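Home | Ask the Community | Local Democracy | Public Events | Councils and Elections | Sign in

Bandeck Community Help
Print this page | E-mail this page

Notice required for a march to the council offices

Posted by Danuta Sadowski, 13 Mar 2021

I write as secretary of the Plila Estate Residents' Association. Our members have resolved to hold a march in September, should public gatherings be permitted by then, to present a petition to Bandeck Council against the closure of the footbridge at Todska Lane. The petition presently carries 683 signatures.

It is proposed that we assemble on the green at the top of the estate, proceed along Todska Lane and the High Street, and conclude outside the council offices, where the petition would be handed in and two short addresses given. The distance is 2 miles. We intend to carry one long banner across the head of the march and a number of hand-held placards, and several members wish to come in costume as sections of the bridge, joined by a length of painted cloth.

I should be grateful for guidance on the following matters. Whether the permission of the council is needed, or that of the police, or both. How much notice must be given, and in what form. Whether the costumes are likely to present any difficulty, given that those wearing them would in effect be tied together. Finally, whether the petition can be received at the door by a councillor, or whether it must go through the office in the ordinary way.

We have held outdoor meetings on the green before, but the association has not previously organised anything that moves along a public road. Our insurance covers the summer fair and I am not certain that it extends any further.

2 replies

Reply from Bandeck_Steward

The requirements for a march differ from those for a meeting held in one place, and it is advisable to treat the two parts of your event separately.

For the march itself, the organiser must give written notice to the police. In England and Wales this arises under section 11 of the Public Order Act 1986, which applies to processions intended to show support for or opposition to the views or actions of any person or body, to publicise a cause or campaign, or to mark an event. A march against the closure of a footbridge falls plainly within that description. The notice must state the date, the starting time, the proposed route, and the name and address of at least one of the persons organising it. It may be delivered by hand to a police station in the area where the march is to begin, and must arrive not less than six clear days before the date. Neither the day of delivery nor the day of the march is counted. It may also be sent by recorded delivery, with the same period applying to the date on which it is received.

Six clear days is the legal minimum. In practice I would recommend making contact as early in the summer as you are able. The events officer at the station will wish to discuss the crossing at the foot of Todska Lane and the question of whether traffic is to be held. Please note that giving notice is not the same as requesting permission. The police do not grant a licence for a march. They may, however, impose conditions as to the route or timing where the law allows it, and a senior officer present on the day may do likewise. Stewards should be told of any such conditions in writing beforehand.

For the closing part outside the council offices, no equivalent notice is required for a gathering that stays in one place. The forecourt does, however, belong to the council, and it issues its own terms for the use of it. You should write to the Estates section and ask for a copy. The terms in force when my own group last used the forecourt required the steps and the ramp to be kept clear at all times and did not permit anything to be fixed to the railings. Amplified speech was allowed for a limited period by arrangement. These terms may have been revised.

With regard to stewards, the group to which I belong provided 22 for a march of similar length and found that number comfortable. Each wore a tabard and carried a card bearing the route, the telephone number of the chief steward and the location of the first aider. At the end of the march the stewards remained behind to clear the forecourt and the verge. This should be settled in advance, with names against each stretch of the route, as complaints about litter were the only correspondence we received afterwards.

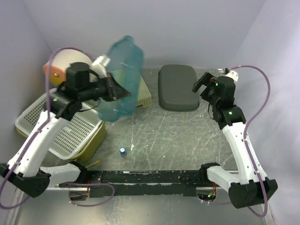
A translucent teal-blue plastic bag, held in the gripper of the left-hand arm.

As to costumes, I am aware of no rule against them. The matter is one of safety. Persons joined together cannot readily step aside for an ambulance or a wheelchair, and the narrow pavement beside the Bouazza Hall would not take more than three abreast. I would suggest that the cloth be divided into short lengths and fastened with something that parts when pulled, and that each group have its own steward walking alongside. Face coverings forming part of a costume should be mentioned to the events officer at the first conversation. Placard poles should be light and without sharp ends. A long banner catches the wind at the corner of the High Street and should have holes cut in it for that purpose.

You should also write to your insurers before printing any leaflets. Cover for a fair held on a green will not necessarily extend to a procession on the highway, and the events officer is likely to enquire about it. A written risk assessment of two or three pages will generally be found useful for both the insurers and the council.

Reply from M. T., Todska Lane

You do not need anyone's permission, as this is a free country. I have been on a great many marches and never filled in a form for any of them.

I would only add that the number 22 bus comes down Todska Lane and stops directly outside the chemist's, and it will not be able to get past you. Somebody ought to inform the bus company. Sunday would be better from that point of view, although there would then be no one at the offices to take the petition.

I support the footbridge remaining open.

Further note from Bandeck_Steward

I must respectfully correct the reply from M. T. It is quite true that no permission is needed, but the duty to give notice is a separate matter and an organiser who fails to give it may commit an offence. Those who merely attend are not responsible for the notice, which may account for the difference in experience. There is an exception where it is not reasonably practicable to give any advance notice, but a march planned six months ahead could not rely upon it. A further exception covers processions commonly or customarily held in the area, and a first march would not qualify.

The point regarding the bus is well made. The operator should be written to at the same time as the Highways section.

I omitted to deal with the petition. The council publishes a petitions scheme, a copy of which may be obtained from Democratic Services. A petition may be handed to any councillor at any place, and your ward member would be the natural person to approach. It should nevertheless be logged at the office afterwards, as the period for a formal response is counted from the day of registration. Each sheet should bear the full wording of the petition at its head. Sheets without the wording have been set aside in the past, and it would be prudent to check yours while there is time to collect signatures again. Retain a complete copy.

Further note from Danuta Sadowski

I am obliged to both correspondents. The sheets have been examined and four of them lack the wording at the head, having been photocopied without it. These will be taken round again once it is proper to call at doors.

I have written to the Estates section for the forecourt terms and to our insurers. The member responsible for the costumes has agreed to shorter lengths of cloth but would like it recorded that the bridge will look less like a bridge.

This thread is open for replies. Posters are asked to keep to the subject and to state where they are relying on personal experience only.

Contact the site | Terms of use | © Bandeck Community Help | Back to top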